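Can machines do chores yet? Notes, Zamthorpe talk

1. Start with towels
Ask who folded one this morning. Pause for hands.
A flat towel is the easy case – the box of clothes comes later. 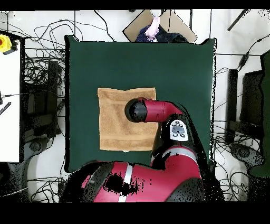
A shirt has sleeves and buttons. Give the Birnberg number: 44 tries, 18 acceptable folds. Don't round up.

2. Grip
Two fingers, soft cloth. Picking up one layer is the hard part.
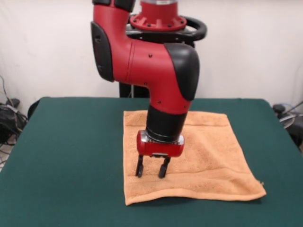 3. Shop floor
Bins and boxes are further along. Mention Fludulska, 7 minutes, then questions.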